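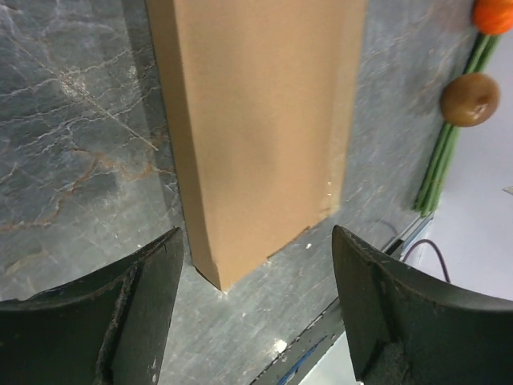
The wrist camera's view at the Padside workshop, with the cardboard box on the marble-patterned tabletop.

Padside is a shared workshop on the upper floor of an old print shop, a short walk from the bus station. I went over in April for their open afternoon, mainly to see the arm that two of the members have been building since last fall. I have a half-finished one at home and wanted to compare notes before I ordered any more parts.

The arm is called Skellen. It has a two-finger gripper with dark fingers and a small camera at the wrist, and the job they have given it is sorting groceries: find the item, close on it, lift it, put it down somewhere else. A box, some long green stalks and a couple of round items were on the table, one of them bright orange. The round ones are harder than I expected. If the fingers meet slightly above the middle, the thing squirts out and rolls.

The base is a plate from Cho, a small metal shop across town that cuts to order. They paid 278 dollars for it with the bearing seat already machined. I had been planning to make mine out of stacked plywood, and after leaning on theirs I dropped that idea.

Motor control runs on a Plella board. The members like it but said the connectors work loose, and they have gone over to crimping their own. Cable routing is the part they are least happy with. They have redone it 7 times and it still catches when the wrist turns all the way around. My own build has the same trouble – I took down their latest layout in my notebook.

They record every grasp attempt and had over 200 saved by the time I visited. Most of the failures come from the patterned surface, they think, as veins and bright spots from the lamps get picked up as edges. A plain mat would help, but they want it to cope with a normal kitchen.

Visitors got a turn on the hand controller. I got one item moved on my third try. The delay is small, though you notice it when closing the fingers.

The room is narrow and fills up fast, so come early. Street parking is free after 4. Membership includes the drill press and the two printers, and filament is extra. The arm bench has to be booked, and there was a list for it on the door.

I ordered a base plate when I got home. Cho quoted 8 working days.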